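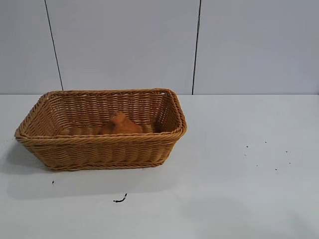
Open days should show the boring part

I spent most of a Saturday at the open day Sellar held in its building in Flernorlow, and I came home thinking that companies like this are showing the public the wrong things.

The big room downstairs had the arm everybody lined up for. It waved, it handed out pens, and it stacked cups to music. Kids loved it. I watched it for 2 rounds of the same routine and then went up to the second floor, where a smaller group was working on putting soft things into baskets and taking them out again.

That is a dull job to describe. It is also the job most of us would want a robot at home to do. The day I went, the table held a tan woven basket with a thick twisted rim and something soft and orange down inside it. There was a bent bit of black string on the tabletop and a few dark specks. It looked like a table where people work.

Priya Kowalczyk ran the upstairs demonstration. She told us the group has recorded 3,000 tries at this kind of task, and that a basket is harder than a box. The sides slope in toward the bottom, so there is less room down there than the opening suggests. Soft things fold in on themselves, and part of the object is hidden behind the front wall. A person reaches in and feels around. A machine has to be taught to do that, slowly.

Then she ran 20 tries in a row with the door open and the score written on a whiteboard. The arm missed on five of them. Twice it pinched the rim. Most visitors left before the tenth try, and I understand why – each one took close to a minute, and there was no music.

I stayed, and those misses taught me more than the cups did. A routine that has been practiced for weeks tells you what a machine can do when nothing changes. A row of plain tries tells you what you would be living with 365 days a year.

Roland Dobson, who was standing next to me, disagreed. He thought a public day was no place for failures, and that people would go home and say the thing doesn't work. He may be right about some of them. But people already assume the polished demos are faked, and the fix for that is to let them see the score.

My one request for December, when Sellar plans to do this again, is to put the basket downstairs by the front door and the cups upstairs. Leave the whiteboard up all day, too.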